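In defence of the nearly empty kitchen

My aunt Hsin-yi Chang has a kitchen the size of a parking space and she can feed twelve people out of it. I have a kitchen nearly twice as big and for most of the last decade I couldn't make an omelette in it without first moving a bread bin, a fruit bowl, two cookbooks I never opened and a jar of wooden spoons that only ever gave me splinters. I used to think she was a better cook than me (she is, by miles). But I've come round to thinking a good half of it is that she keeps her worktops clear, and I want to argue that the rest of us should too.

I know how that sounds. There's a whole industry telling people to throw their things out and feel lighter, and I can't stand most of it. I don't want to thank my colander. I like stuff! I have four teapots and I would fight you for any of them. What I'm talking about is much smaller and much duller than a philosophy of life. I mean the bit of flat surface between the hob and the sink, and what we let happen to it.

It got bad at mine when I moved to the flat in Stesano. The landlord had put in a lovely long run of worktop and I took this as an invitation. Within a month I'd bought a stand mixer, and then a thing for the stand mixer to sit on, and then a spice rack that held 55 jars, of which I could fill maybe a third without resorting to stuff like "seasoning for potatoes". Chih-ming Liu came round to help me put up shelves, looked at it all and asked where I chopped things. I chopped things on a plate, balanced on the lid of the bin. I had been doing that for so long that I'd stopped noticing.

And that's really my whole complaint. We fill kitchens with things that are meant to help us cook and then cook in whatever space they leave over. The toaster gets the good spot by the window. The coffee machine gets the socket. You, the person with the knife and the onion, get a corner.

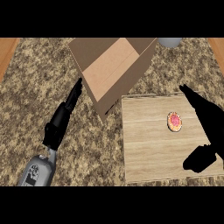 When I finally cleared mine I did it in one go, on a wet evening in May, and I was ruthless for the first hour and then sentimental for the next three. The stand mixer went to Man-lok Chou, who bakes every weekend and had been hinting since I bought it. The spice rack went to a charity shop. The bread bin I kept, but it lives on top of the fridge now, and yes, I have to reach for it, and no, it hasn't ruined my life. I eat slightly less toast.

What surprised me was how much more I cooked. I'd always told people I ordered in because I was tired, and I was tired, but I was also putting off the ten minutes of shuffling that had to happen before I could start. Take that away and a pan of noodles is less bother than a phone call. I went from ordering through Tastelport nearly every night to hardly opening the app. I didn't set out to do that. I wasn't trying to save money, though I did.

Now, the case against. I've had this argument with Yao-tsung Kwok more times than either of us would like and he makes some decent points, so it's only fair I put them down. His first is that a bare kitchen looks like nobody lives there. He grew up in a house with garlic hanging off the door and a big pickle crock you had to walk round, and he says my place reminds him of a dentist's. Fine. I do see it. There's a sort of kitchen in magazines with one lemon in it, and I wouldn't want to eat there either.

His second point is better. He says that if you put things away you forget you own them, and he's right, I have bought cumin twice since the clear-out. If you cook the same dozen things with the same dozen ingredients, having them at arm's length makes good sense. Restaurant cooks do it. But restaurant cooks also guard the space in front of them like dogs with a bone, and I think that's the part home cooks miss. They'll have their salt and oil and butter right there, and then a clean stretch that's for working on and nothing else.

So I've softened a bit. My rule these days (I hate rules, but it's a rule) is that anything I touch every single day can stay out, and everything else has to make its case. The kettle stays. Salt, oil, the one good knife, a board. The rice cooker stays because I'm not a monster. The blender comes out for soup and then goes back in the cupboard, grumbling, and if I can't be bothered to lift it then I probably didn't want soup that much.

I'll admit it slips. Post is the worst, it breeds on flat surfaces, and so do keys, and shopping that's come in the door and hasn't quite been put away. I have a weakness for leaving tins out "for tomorrow". Cheng-en Mak stayed with me for a week last winter and by the second morning there was a bicycle pump next to the hob. I moved it. It came back. We're still friends, but he washes up in the bathroom sink at his own place, so I don't know what I expected.

My aunt, when I told her about all this, wasn't very interested. She said you need room to put the hot pan down, and then she asked if I was eating enough greens.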